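Home News Robotics Events Newsletter Contact

Floletti pulls lifting routine after dropped loads, and the fix looks great

The home-help robot from Floletti has had a rough month, but what an interesting one! The company has switched off the lifting routine on all 3,486 units now working in homes after the robot let go of heavy loads partway through a carry. No injuries have been reported. There was one cracked floor tile, a bruised skirting board and a lot of wet carpet.

The trouble showed up first in Narov, where Floletti runs its biggest home trial, with 700 households taking part. Owners there had been asking the robot to do the jobs people hate most: moving laundry, bringing in groceries, shifting drinks from the hallway to the kitchen. It did them well for weeks. Then the calls started coming in, and almost all of them were about the same kind of item, a shrink-wrapped multipack of bottled water.

Anyone who has carried one knows the problem. The wrap slides, the bottles shift against each other, and the weight moves just when you think you have it. The robot's grip controller was reading that small shift as a finished handover. In plain words, it thought a person had taken the load, so it politely opened its hands. On a folded towel that would hardly matter, but with a pack of water it meant a drop from knee height, and in a few cases from the top of a step.

Floletti says it found the fault in the logs within a day of the third report. The handover check had been loosened in a January update, after owners complained that the robot hung on to things too long and they had to tug. The new setting worked beautifully with boxes and bags, and bottles in film were never on the test list. They are now!

The repair work is being done at Prins, the small test house in Narov where the company tries out new routines before they go to customers, and this is the part we love. The team there went back to basics and started collecting fresh examples of people handling the awkward stuff in ordinary rooms, with baskets on carpet, things shoved up against walls and furniture in the way. Every grab is recorded from head height, looking down, so the software gets the same view the robot would have. The target is 200 good recordings of bottle packs alone, and the team was halfway there, at 100, when we spoke to them on Thursday.

The early finding is simple and very clever. People don't trust the wrap. They go for something solid, like a cap or a neck, and they use both hands. The old routine took hold of the film at the sides, where it stretches. The new one will look for the caps first, and it will not release anything until it feels a steady upward pull from another person for a full second.
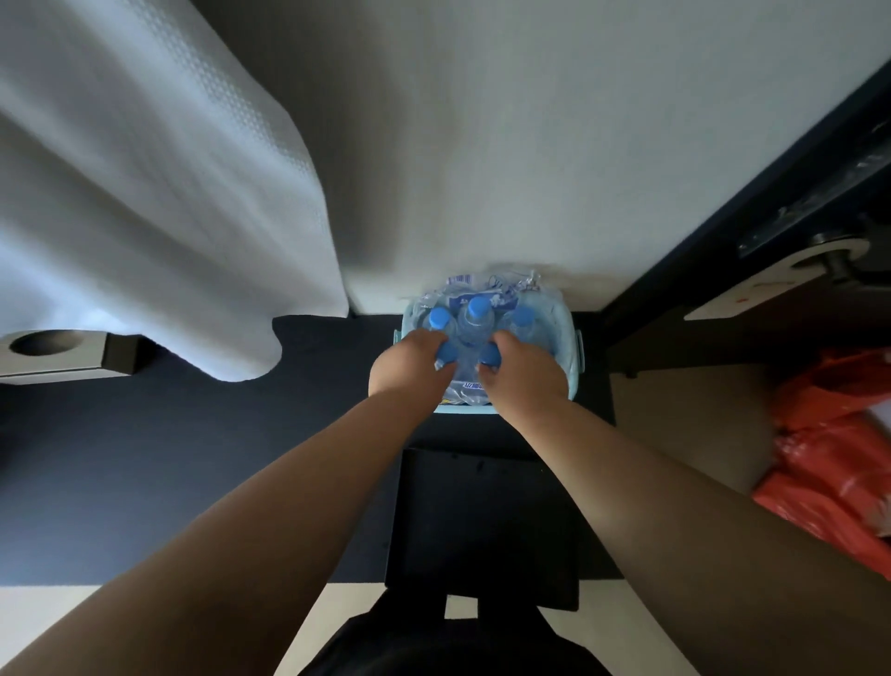
Both hands on the bottles: a wrapped water pack in a light blue basket, gripped at the top.

There is a second change coming too. If the load shifts during a carry, the robot will stop, bend and set it down on the floor, then ask for help. It sounds slow, and it is, but we watched it happen four times in a row and cheered at every one. A dull, safe put-down is a lovely thing to see after a month of thuds.

Owners don't need to do anything for now. The lifting routine is off until the update arrives, and the robot will say so if you ask it to carry something. Sweeping, wiping and table clearing all still work as before. Floletti asks that you leave the Fomness wrist pads in place, even if the robot isn't lifting, as the new routine will need them for its first calibration.

Had a drop at home and haven't reported it yet? Send in the log from the settings menu, along with a note on what the robot was carrying and what kind of floor it was on. The team is still reading every one.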